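Decanting snacks out of the bag: worth it or a waste of a tray?

Forum: Kitchen and Storage > Cupboards

skustgate_sue
Every storage blog I read says the same thing. Take the snacks out of the bag they came in, put them in an open tray, stand the tray in the cupboard, feel better about your life. I've got 13 trays in my Vostdale basket and I'm hovering over the button. Has anyone kept this up past January? I'm not convinced it does anything except move the crisps to a more expensive place.

marrowfat
I did it for two winters. The trays were fine. The snacks were gone by teatime because the kids could see them. A tied bag at least slows people down.

Lindemann_Les
Disagree with marrowfat. If you can see what's left you stop buying doubles. We had 4 open packets of the same crackers before we switched. Haven't had that since.

marrowfat
You stopped buying doubles because you looked in the cupboard. You could have looked in the cupboard for free.

tallboy607
Depends on the tray. Low walls are useless for anything that stands up, you pull it out and the lot goes over. Low walls are all right for small packets lying flat. People buy one size for everything and then moan.

skustgate_sue
The ones in my basket are low. Great.

Lindemann_Les
Then use them for the small packets? They're not wasted.

pennyroyal
Sayaka Sekiguchi did a talk on this at our library and I went in expecting to be sold something. Her line was one tray per shelf, and only for things you eat every week. She also said to keep the bag if it's a clear one and fold it under the packets, so there's something to carry it all in when you go out. I thought that was fussy. I still do, but I've been doing it.

marrowfat
Fold the bag under the packets. So now you have a bag and a tray.

tallboy607
And the bag never folds. Those thin clear ones spring back and take up half the worktop whatever you do to them.

pennyroyal
True, I'll give you that. I had a sort-out on the big table today before any of it went near the cupboard. My bag:
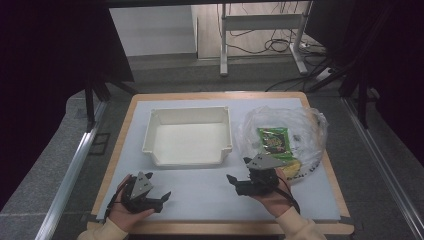 Tray still empty, green packet and something yellow still in the bag.

tallboy607
Look at the room that bag takes up for what's in it. Point proved, I think.

Lindemann_Les
Or the opposite. Put those in the tray and you've got your table back. Corner posts on that one too, is it meant to stack?

pennyroyal
No idea, I've only got the one out. Wouldn't trust it stacked with jars in.

marrowfat
You'd be storing a tray for the sake of a green packet. Eat the packet.

skustgate_sue
Right. I've taken it down to 4 trays and I'm still not sure about those. Jestesa do a similar one for less, has anybody had one crack? Delivery is free over 40 quid at Vostdale and I suspect that's how I got to 13 in the first place.

tallboy607
Had a Jestesa one split along the bottom, but I'd put tins in it. Get two and see.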